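4.2 Second thoughts before moving in

Most of the earlier work on commitment looks at couples who already share a home. We wanted the weeks before. The period where one partner has said yes and then goes quiet, or picks fights over nothing, or starts sleeping at their own place again. Our respondents called this all kinds of things — wobbling, backing up, "the freeze". We use pre-move doubt throughout, following the coding guide in Section 3.

In total 130 people filled in the first survey, all living in Cesbridge or Ukeck and all dating the same partner for at least a few months. Of these, 23 agreed to a long interview. Interviews were done by Safta Sârbu, in person, at a table, with something to drink if the person wanted it. Figure 1 and Figure 2 go with this section. No fixed order of topics. People were asked to start wherever they liked and most started with the argument.

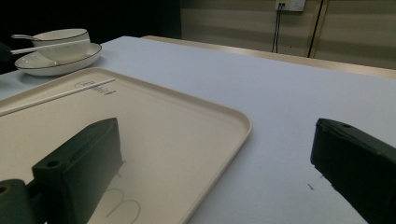
Figure 1. Tray and chopstick on the table.

What came up first was almost never love. It was money, then distance to work, then the other person's family. Doubt about the partner as such came late in the interview if at all, and often dressed up as something practical. One man in Ukeck talked at length about parking before saying he did not know if he wanted to be seen every day. A woman from Cesbridge had a full list of reasons against the new apartment, and then dropped the list when asked if she would take the same place alone. She would.

Timing matters here. Doubt clustered after a date had been set, and it was stronger where the date was set by an outside event (a lease running out, a job starting) than where the couple picked it. December leases came up again and again. Several people said they felt the lease had decided for them. This fits the sliding account better than the deciding account, though we would not push it to far with a sample like ours.

Silence did more damage than doubt. Where the doubting partner said so early, even badly, the other one mostly reported being hurt and then relieved. Where they did not, the other partner filled in the gap — another person, an ex, something wrong with me. These guesses were usually worse than what the doubting partner told us. We have both sides for only 2 couples so this is thin. Still worth reporting.
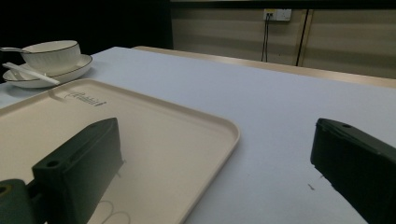

Figure 2. White cup and saucer on the table, with the tray at left.

Coding followed the Radu scheme with one change. Radu treats withdrawal as a single category; we split it into going quiet and going away, as respondents themselves kept them apart. Going quiet meant fewer messages, shorter answers, less touching. Going away meant physicaly leaving, a weekend at a friend's, once a whole month at a sister's. The two had different endings in what people told us. Going quiet tended to drag on. Going away forced a talk.

The Rorner scale scores did not separate the two groups. Not suprising given that the scale asks about feelings for the partner and not about the move. Those who scored high on doubt still scored high on closeness, and a few said outright that they were scared because it was going well. A scale with items on the household itself, chores, visitors, being alone in a room, would do better. See Section 6.

Some limits. Everyone interviewed had volunteered to talk about this, so people who handle doubt by never speaking of it are missing, and they may be the larger group. Recall is also a problem, the argument gets cleaned up each time it is told. Last, coding stopped on October 14, 2020, and couples who had not yet moved by then are counted as undecided in Table 3.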